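wonduvow: episode segmenter and label checker

Wonduvow takes two-handed manipulation recordings and cuts them into episodes that a policy can learn from. It also checks the labels, with the patience of a program that has no lunch plans. Version notes are at the bottom, where people keep them so they don't get read.

What it expects

One head view, two gripper streams (left and right), and a task string. Clocks must agree to within 5 ms. If they don't, Wonduvow stops and prints the offset. Older versions tried to be helpful here and produced 200 episodes in which the hands arrived before their owner.

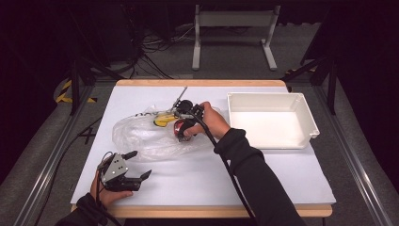
Segmentation runs on gripper opening first and vision second. A cut is proposed when both jaws have been still for 9 frames. The threshold lives in segment.yaml, next to a comment asking you to leave it alone.

Clear plastic is the hard part. The mask model was trained on things that have the decency to be opaque, so a crumpled bag comes back as several objects, or as table. Pass --film to merge those fragments. It is slower and mostly right.

Text printed on a bag goes to the text filter, which drops it from the object list. Before that filter existed, the planner once set a goal of picking up the word NICE.
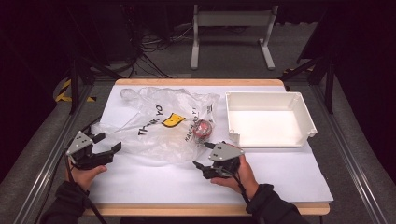 Perception and Tooling Group, Trustia

Running it

wonduvow split --in raw/ --out episodes/
wonduvow check episodes/ --film

The full set of 3,000 episodes goes through overnight on one workstation. Sunora exports need the converter in tools/ first.

Known issues

Left and right swap if the streams are named in Finnish. Räsänen format is read but not written.
check exits 0 on an empty folder, which it considers a perfect score.

Last updated 28 October 2022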